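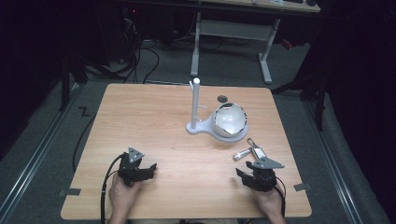
Handout 3, figure 1. Head view of the bench, with both hand-held grippers, the stand and cup, and the keys.

Learning from hand-held demonstrations
Notes to go with the lecture of 20th September

Last time we ended on a question from the back row: if a person does the job with their own arms, what can a robot possibly learn from it? Quite a lot! The trick is that the person works through the same kind of gripper the robot will use, so much of what the learner sees at training time looks like what it will see later on. We will call this the Hevden method, after the data set we use in the lab sessions.

What gets recorded
Each demonstration gives us three streams of pictures: one from the head and one from each gripper. Alongside those we store the position of each gripper and how far its jaws are open. The head view tells the learner where things are on the table. The gripper views are much narrower, and that is their strength. Before a grasp there may be little in them but the two fingers and some wood grain, and then the target slides in and fills the gap. I love these views — so plain, and so much of the skill ends up in them.

One warning before you train anything. Bare table is still data. With the jaws open over empty wood, the right action depends on where the gripper has just been and on what the head view shows. A learner given a single gripper picture has to guess, and it will often guess the average of two good moves, and that can be a bad move.
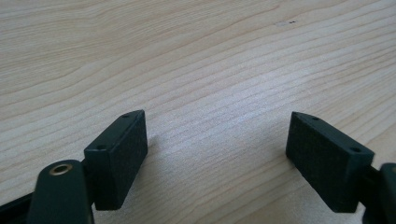

The Yokoyama split
Kiyoshi Kubo suggested the split we use, and it is lovely in its simplicity. The full set has 3109 demonstrations. We hold back 167 of them for testing, chosen by layout, so that no test layout turns up in training. If you split at random you get near copies on both sides and a score that flatters you. (Try it both ways in the lab. The gap is bigger than most people expect.)

Predicting a short run of moves
Tsutomu Honda will cover the maths in the second hour, so only the idea goes here. The learner doesn't predict one move at a time. It predicts a short run of them, carries out the first part, then looks again. Small errors have less chance to pile up, and pauses in the demonstrations do less harm. Make the run too long, though, and the robot stops reacting to anything that shifts.

Objects at the side of the view are a good test of this.

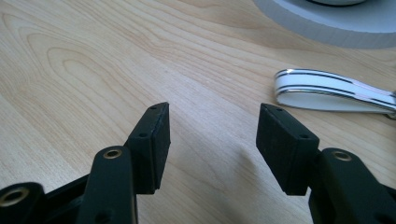

A learner that looks only at the middle of the picture will miss them until late, and its path then has a sharp bend in it. Plot the paths from your own runs and look for that bend. In our June runs it went away once we added the head view, and we were thrilled.

For the lab
Read the Gimedby notes up to the part on timing. Train once with the head view and once without, keeping the Yokoyama split for both, and bring both sets of plots.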